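Open day at Tirkgate, August

The Fleury building opened its upstairs workshops for the afternoon and I went along with my brother-in-law, who runs the network for a small school and wanted to see how other people do theirs. Parking was easy. The signs from the car park were not much use, and we went through the Serkier showroom twice before finding the stairs.

Hefin Rees had the cabling table. He has run the Zivov training room for 6 years and talks at a good pace, without slides. His subject was short patch leads: where to put them, how to label them, and why he throws out any with a broken clip. He told us the building has 134 outlets and that he keeps 300 spare leads in the storeroom, sorted by length and colour. 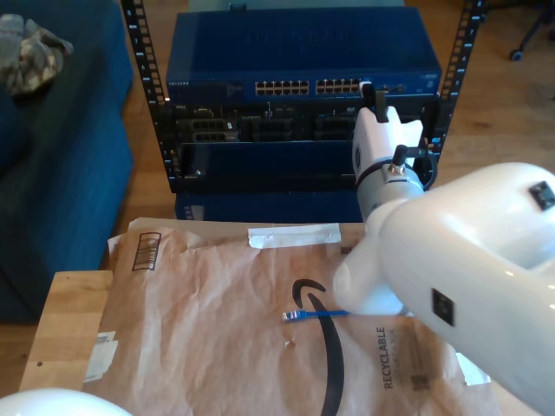 Blue network cable on a brown paper mailer, clear connector to the left.

The mailer covered a good part of the table. It is the Amazon kind, marked RECYCLABLE down one side, and well creased. Hefin likes paper packaging for leads and small adapters -- he says plastic bags end up on the floor. My brother-in-law asked whether he tests every new cable. He does, and writes up the failures in a notebook.

Behind the table was a dark blue rack-mounted unit with a row of Ethernet ports near the top and an open bay underneath. There was a blue fabric chair to the left of the table, and the room has a light wooden floor, easier to sweep than the carpet we have at home.
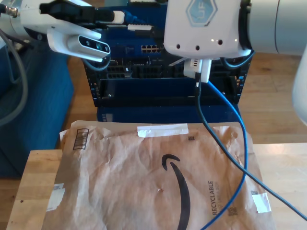

Getting there and costs

Entry was free. Tea and a slice of fruit loaf were sold at the bottom of the stairs, cash only. The workshops closed at 4 pm and the lift was working.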